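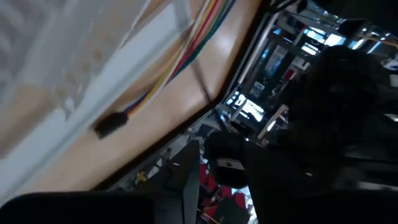 Voltier will close three of its regional offices by May and move 310 office employees into store and warehouse jobs. Benito Carretero, who runs operations for the grocery chain, said the plan had been under discussion since the merger with Zabala.

"We had two payroll teams and two buying teams," he said. "That wasn't going to last."

Pay will stay the same for five months. After that, it follows the store scale, and Carretero conceded that some people will leave.

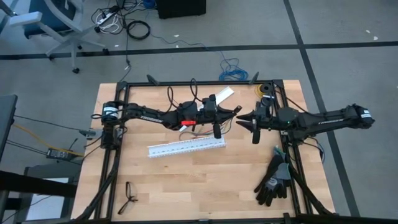
What happens to the stores

No store is closing. "Shoppers won't see much," Carretero said. "Maybe a shorter line at the deli."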